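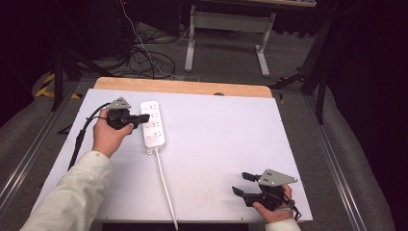
A white power board with four rows of outlets, its cord running over the front edge of the work surface.

Brurkholm Standby Log
Version 2, last updated Sun 2 August

What's in it
Power readings from household appliances that their owners believed were switched off. Each row is one appliance on one outlet, read every five minutes while it did nothing useful. There are televisions, microwaves with clocks set to the wrong time, phone chargers with no phone, a bread maker, and a subwoofer that draws more asleep than the fridge light does awake.

The log covers 17 households in Brurkholm and the Votwood end of the valley. All of them agreed to leave their habits alone during logging. Several then went round turning things off at the wall for the first time in their lives. Those stretches are marked "virtuous" in the notes column and you may want to drop them.

Files
readings.csv - the lot, one row per reading
appliances.csv - type, approximate age, room, and whatever the owner called it
households.csv - dwelling type and number of occupants, no addresses
notes.csv - free text, uneven in quality and temper

Columns in readings.csv
household_id: integer
appliance_id: matches appliances.csv
time_local: local time, no daylight saving adjustment
watts: one decimal place
state: off, standby, active or unknown
board: true if the appliance was plugged in through a power board, false if straight into the wall

Unknown means the owner and the meter disagreed and we weren't prepared to take sides.

How it was collected
Readings came from Zanetti plug-in meters, one per appliance, fitted between the plug and the outlet. Where an appliance lived on a power board, the meter went between the appliance and the board, so any draw from the board's own indicator light is missed. Zanetti meters don't fit side by side in most boards. We used short extension leads, and the area behind one television in household 5 is no longer discussed.

The meters were exported with Nirix and merged by appliance_id. Nirix writes commas inside its own headings without quoting them. The merge script deals with this in a way we'd prefer you didn't read.

Known problems
Anything under half a watt is unreliable. Treat it as zero, or as a rumour.
Some 38 appliances have gaps of a day or more, mostly where a meter was unplugged so somebody could vacuum.
Colour of the standby light was recorded in version 1 and has been removed. It predicted nothing and started arguments about amber.
One entry in appliances.csv reads "the grey thing". It has been in the garage longer than the owner and draws a steady 2 watts. We kept it.

Suitable uses
Teaching, rough comparisons between appliance types, settling disputes at home. The log is too small and too local for estimating anything about the wider population, who may have better microwaves.

Licence
Free to use and adapt with credit to the Brurkholm Standby Log. Corrections are welcome, with the household_id and the row. Guesses about the grey thing go in notes.csv.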